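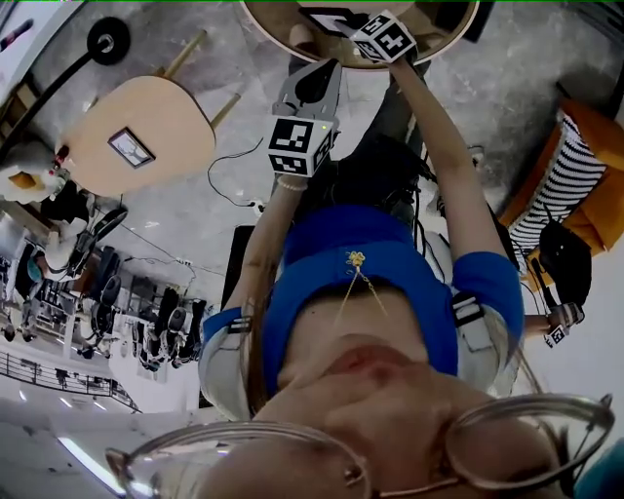
Project Updates / Milestone Reports

Skornow — progress report to the Nwankwo fund, milestone two

Prepared by Damilola Babalola, production, Flirnix

Quick one this time, build goes out tonight and I'm writing between uploads. Longer budget notes are in the spreadsheet Titilayo sent over separately. Shout if the link has expired again.

Where we are

Skellgate is playable start to finish. You get off the ferry, pick up the satchel, do the morning round, get lost in the lower streets, and the day ends at the lighthouse as planned. No placeholder rooms left on the critical path. A few side doors still open onto gray boxes, those are on Pirmin's list.

Weather is in. Fog changes which routes the townspeople take, and that changes who you run into with a letter for them. This was the big risk in the last report and it's now the part playtesters talk about most. Rain works too but the puddles eat frame rate on the older console. Snow is cut from this milestone, see below.

Dialogue: 844 lines written and in the build, all with temp subtitles timing. Chiamaka has done a full pass on the ferryman and the two sisters at the bakery. The schoolteacher still sounds like three different people, she knows, rewrite under way.

What slipped

Save system. We said autosave would be finished and it isn't. Saving in the middle of a delivery could lose the letter, and the person waiting for it would then stand at their door forever. Funny the first time. Pirmin ended up pulling apart how letters are stored so each one keeps track of who has it, and that took most of the sprint. Manual save at the post office is solid. Autosave is in behind a debug switch and we've been running with it on internally. One known bug left: if you save on the ferry stairs you load in facing the wall.

Controller remapping. Works on PC, half works on console. The menu shows the old button pictures after you change them, so you press what it tells you and nothing happens. Low effort to fix, just hasn't reached the top of anybody's pile.

Snow. Moved to after the vertical slice. The art is done and it looks lovely, but footprints need proper work and Raffaele would rather ship fog that feels right than two kinds of weather that don't. I agree with him. If the fund wants snow in the slice we'd need to drop the harbor market, so please tell us before we lock content.

Playtests

Ran 12 sessions, mostly people who hadn't seen the game before. Main things:

Map is too helpful. Players stared at it instead of the street. We took the player marker off it and the next people through looked up a lot more, asked for directions, found the alley behind the chandler's by themselves. A couple of them hated it. There's now an option to put the marker back, off by default.

The tutorial letter is too long. Everyone skipped it. Chiamaka cut it to a short note and moved the rest into what the postmaster says when you come back.

People want to open the letters. We knew they would. Still no plan to allow it, but the game now reacts when you hold one up to a lamp, and players seem happy with that much.

Motion sickness, one player, on the ferry. Camera sway now has a slider and starts lower.
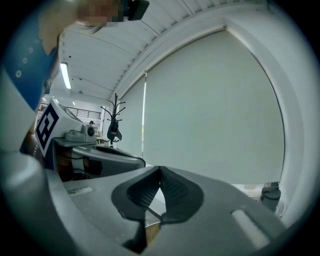
Also heard a lot of love for the bell sound when a letter goes through a slot — Titilayo recorded that at her aunt's house and it's staying.

Performance

Steady on the target PC except the harbor at dusk. Too many lanterns each casting shadows. Raffaele is baking the ones that never move and leaving the handheld ones live. Load time into Skellgate is down to roughly 10 seconds on the slow drive, was a good deal worse in the last build. Memory is fine. Older console is the worry and we'd like to talk about whether it stays on the platform list at all. Not a decision for this report, just flagging.

Team

Same people as before. Pirmin has moved from part time to full time on code, already covered in the contingency line, so no change to the total. We still don't have an animator. Spoke to a few, found one we like, she's free from March. Until then Raffaele is doing walks and idles and they are okay. The dog is not okay. Please don't judge the dog.

Money

On budget overall. Audio is under, contractors over becuase of the console port quote coming in higher than we'd planned for. Titilayo's spreadsheet has the detail, second tab. Next payment is tied to this build being accepted, so a quick yes or no would help us a lot with the animator's contract.

Next

Autosave on for everyone.
Button pictures fixed on console.
Schoolteacher rewrite, then lock text so the translators can start.
Harbor market, first pass, with stalls you can buy string and stamps from.
Lantern baking.
Store page draft for you to look at. Chiamaka has the short description, still arguing about the word "cozy".

Needed from you

Sign-off on the build. An answer on snow. Somebody to talk to about the older console, a call is fine, afternoons are best for us. And whether the fund logo goes before ours or after it on the splash screen, the agreement says one thing and the brand sheet says the other.

Build notes and the known issues list are in the same folder as last time. If the game won't start, delete the old settings file first.

Damilola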